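I nearly didn't go to the open day at Stisska, because it was chucking it down and the bus to Fenmont takes ages. So glad I did! Paper cups, of all things, were what kept me there longest.
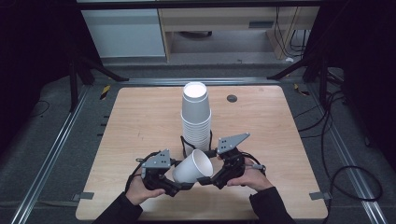
Posted by Tasex
Blogger, tinkerer and keen visitor of open days

You work the grippers by hand, one in each, and the job was handling paper cups next to a big stack of them. Sounds dull, I know, but I stood watching for ages (and went back after my tea). A cup is such a flimsy thing, and both grippers had hold of the same one. I kept wanting to shout "careful!" like my mum does when I carry plates.

There were 7 tables to get round and I managed about half, what with the queue for cake.
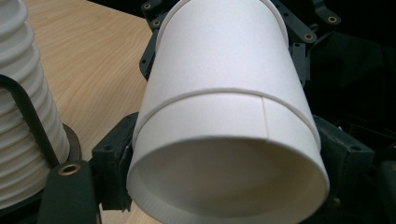
Page last changed: May 10, 2024

I love the brass screws on the linkage, by the way. Very smart against the dark plastic.

Visitors could have a go too, 2 minutes each, and my hands were far too tense. The chap before me was brilliant at it, which didn't help. They're doing another open day in October and I've already put my name down, so if anybody fancies sharing a lift to Fenmont, leave me a comment!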